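Boltham Writers' Circle
Minutes of the meeting held June 3, 2025

Present: Georges Twal (chair), Triin Kalniņš (minutes) and 19 members. Apologies were received from two.

1. Minutes of the last meeting
Approved with one correction. The working title of the anthology is "Rulosura", one word, and should be spelled that way from now on.

2. Anthology submissions
Georges reported that the reading group has been through everything sent in so far. Four stories were accepted as they stand and seven went back to their authors with notes. The longest piece came in at 3511 words, over the limit. The author has agreed to trim it – the opening chapter summary will go first.
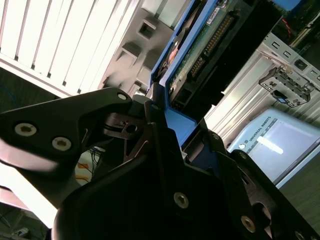

Can a member send in a chapter from a novel in progress?
A chapter is fine if it can be read without the rest of the book and keeps to the word limit.

It was agreed to add this to the submission guidelines. Members who have already sent a chapter do not need to send it again.

3. Acknowledgments page
There was a long discussion about whether each author should have a separate thank-you note. Some felt that family and early readers ought to be named. Others thought it would take up too many pages. Agreed: one shared page at the back, with up to two lines per author. Lines are to reach Triin along with the final version of the story.

4. Printing
Two quotes are in hand, from Sproģis and from Girau. Sproģis is cheaper but has a longer wait for proofs. Girau will do a single proof copy before the full run. The meeting preferred Girau, subject to seeing a paper sample. Georges to ask for one. Cream paper was favored over white, by a show of hands.
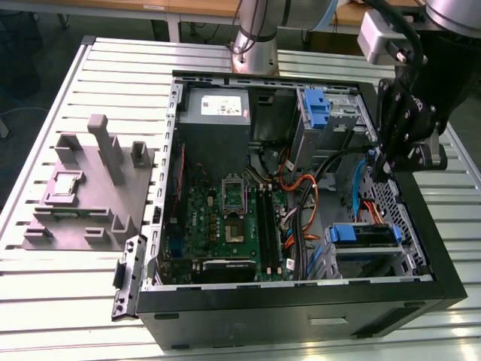

Triin Kalniņš

5. Critique evenings
The sign-up sheet has been filling up too early, and newer members are missing out. From now on nobody may book two evenings in a row. Pages should be sent out a week ahead, double-spaced, with the author's name on each page.

6. Launch reading
Planned for October, date to be set once the proof has been checked. Readings will be kept to seven minutes each. Anyone who would like someone else to read their piece should tell Georges.

7. Other business
The circle's copy of the style guide is still missing – please check your shelves.

Actions
Georges: paper sample from Girau; list of readers.
Triin: revised guidelines; collect acknowledgment lines.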